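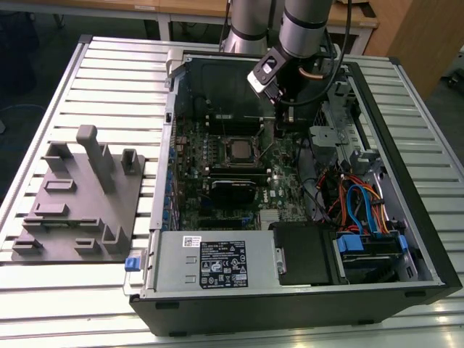
Ticket 400 - PC from Seststead front office, won't stay on
Opened by: Dumisani Shezi
Assigned: Hartmut Schmieder
Status: waiting on parts

Reported: powers up, fans go full, dies after a bit. No picture on monitor. User says it was slow all April before that.

09:15 DS
Dell tower, on its side, panel off. Green board, DELL printed on it. Two memory slots. Mains lead out before touching anything pls.

09:40 DS
Tried other monitor and other lead, same. Swapped wall socket, same.

10:05 HS
Did you reseat the memory? One stick at a time, slot nearest the CPU first.

10:30 DS
Done, both sticks, both slots. No change. Cleared CMOS, no change. Clock was wrong anyway so battery wants doing.

11:10 HS
Check the blue cables down to the drive bays, had one half out on the last Seststead machine. Then unplug drives altogether and try with nothing but board + CPU + one stick.

11:50 DS
Drives off. Stays on longer, still dies. So not the disk. Disk reads fine in the dock btw, 99 GB of user stuff copied to the Swanepoel share, dont wipe it.

13:20 HS
Sounds like power supply then. Got a 300 W spare?

13:35 DS
No, last one went to Komdale. Ordered one from Standex plus a coin battery.

Friday
DS: battery here, PSU isnt. Standex say Monday. Screws in the lid of the tub, leave the panel off till its fitted. User has a loan laptop, knows abuot the delay.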